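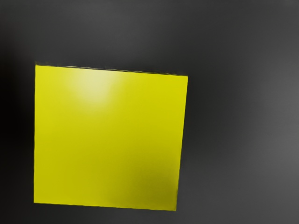 Can a Simulated Tidying Robot Learn to Put Things Away? Final Project Report
Lellthorpe College, Introduction to Automation
February 15, 2025

1. Why we picked this topic

When our group first sat down in August to choose a project, every one of us had the same complaint about home: there is always something on the floor or the counter that needs to go somewhere else. Vacuuming robots have been in stores for years, but picking a thing up and putting it where it belongs is still mostly a job for people, and we wanted to find out why. We also wanted to know whether a small store could hand over some of its shelf work at closing time, because two of us have worked evenings at a grocery and would have been very glad of the help.

We had no budget for a real arm, so all of our work was done in simulation. We called the project Hinar, and the control program we wrote for it is called Benotent (there is a long story behind both names and it is not a very good one).

2. What we set up

We kept the task as plain as we could. A yellow block lies on a dark gray surface, and the program has to find it, work out which way it is turned, pick it up and set it down inside a marked area. A block is a long way from a cereal box or a wet dish towel, we know, but it let us see which part of the job was going wrong without guessing.

Benotent finds the block by color and then fits straight lines to its edges to get the angle. Our first version used a single brightness cutoff, and this gave us a lot of trouble. The face of the block is a little glossy, so one part of it goes pale under the light while the opposite corner turns a darker olive, and the program kept leaving that corner out. Once we switched to comparing hue, the outline came back whole and the angle settled down nicely – a very happy afternoon for all of us.

3. What happened

We ran 1000 trials with the first version and 2000 with the second. The second was clearly better at finding the block, and most of the misses that remained came at the moment of gripping, when the fingers closed a little to one side and pushed the block away. We watched 17 of those failures slowly, one step at a time, and in five of them the angle had been correct and the approach was simply too fast.

4. So, are machines ready for chores?

Our feeling is that they are ready for a few of them, if somebody arranges the room first. A store shelf where every carton is the same size seems within reach. A kitchen counter does not, at least with anything we could build, and we would like to be fair and say that our simulation was much kinder than any kitchen we know. Nothing in it was soft, nothing was stacked, and no one left a spoon in the way.

If we had another term we would slow down the approach, try a second shape, and add the shelf task we had planned under the name Chow and never got to. We would also start writing the report sooner.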